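Tidia Community Help > Home and Laundry > Storage

Is folding clothes into bins any better than a drawer?

Asked by flatpack_moaner, 31st August

My sister has gone over to keeping all her clothes in open plastic bins and swears it has changed her mornings. I have my doubts. She paid 45 quid for a set of Flokby ones and as far as I can see she has bought a drawer without the chest. Mine is mostly joggers, sweatshirts and other thick stuff that never stays folded. Has anyone kept this up for longer than a fortnight? And do you fold or just drop things in?

3 answers

Gizella Vörös
I've done it since last November, so longer than a fortnight. It's all right. I wouldn't say more than that. Plain white bins with a handle slot in the front, on an open shelf, one for bottoms and one for tops. The slot is the only bit I'd insist on, as you'll be pulling the thing out every day.

Fold on a table, with the bin right beside you. The bed is too soft and everything slides. For joggers I get hold of the waistband at both ends, tuck the drawstring inside, and lower them in legs first so the waistband ends up on top.

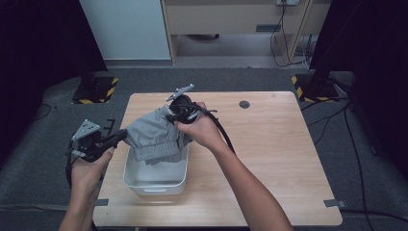 Fill from the back wall forwards and stop while you can still get a hand down the front. People who cram them full end up tipping the lot out to find one pair, and then they say bins don't work. Grey marl all looks the same from above, by the way, so if you own several pairs you'll be rummaging whatever you do.

Would I pay 45 for a set? No.

pegbag60
just get drawers

Norris_T
Sceptical as well. I tried the Vahidi method off a video, everything rolled and stood on end. Lovely with T-shirts. Anything with a thick elastic waist unrolled itself overnight and I gave up after 7 days. Went back to a flat fold in half, then thirds, and that has held up better. Measure your shelf before you buy too, mine stuck out past the edge and I walked into them constantly. The market in Gollton does plain ones much cheaper than the Flokby sort and I can't tell them apart.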